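Can I wax over an old oil finish on a table?

I inherited a table from my aunt in April and I'd love to keep the grain showing – it's so pretty! Do I need to strip it first?

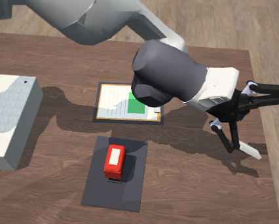
Reddish-brown top with dark, wavy grain

2 answers

Oh, lucky you! No stripping needed if the oil has cured. Wipe it down, wait a day, then rub on a thin coat of wax and buff – I do mine every 6 months.

Cirnia wax. Smells though.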